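Lostley update: the chopstick arm and what went wrong

16 Jan 2022

Quick one this month as we're behind on everything. Lots of you have asked why the serving arm at Lostley has been on and off since October, so short version below.

The fault is grip. The arm picks up a chopstick, holds it fine, starts to turn towards the plate and then the stick slides in the fingers. Sometimes a small slip, sometimes it goes altogether. In a run of 600 picks at the Kirner bench we lost 13. Doesn't sound like many, but a dropped stick means somebody reaching in to fetch it, and reaching in is the bit we don't like.
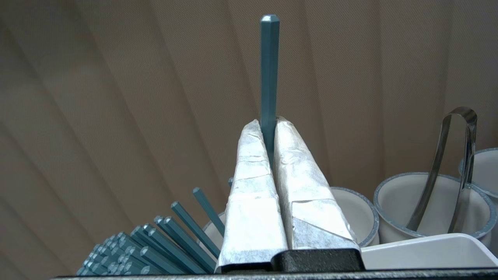
First thought was the tape. Crinkled tape gives a decent hold when it's fresh, then the edges lift and the stick has something smooth to skate on. Six flat sides don't help either - grab it across two corners and it wants to roll. Retaping got us a good morning and then the same trouble again by teatime.

Second thought, and the more serious one, was the stop. On three of the drops the arm did not pause. It carried on to the plate with nothing in the fingers and went through the whole placing move as if all was well. It should of halted as soon as the grip reading fell. Kwan have been through the logs and say the check was only made once, at the moment of the pick, and never again after. So a stick lost half way across was never noticed.

Nobody hurt. One bowl chipped. 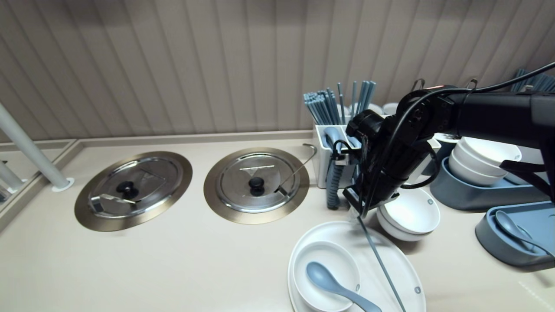
What has changed so far. The grip check now runs all the way through the move, and the arm stops dead if the reading drops. Speed over the tableware is down by half until further notice. Hands stay out while the arm is live, no exceptions, even for a stick you could easily reach. Press stop, wait, then fetch.

Still to do: proper finger pads from Grornard (ordered, no delivery date yet), a second stop button at the plate end, and a rewrite of the start-up sheet, which is out of date and has the old speeds on it. Please bin any printed copys.

If you see a drop, log it under fault 678, even when the arm stops as it should. Time and which way the stick fell is plenty. More next issue, pads permitting.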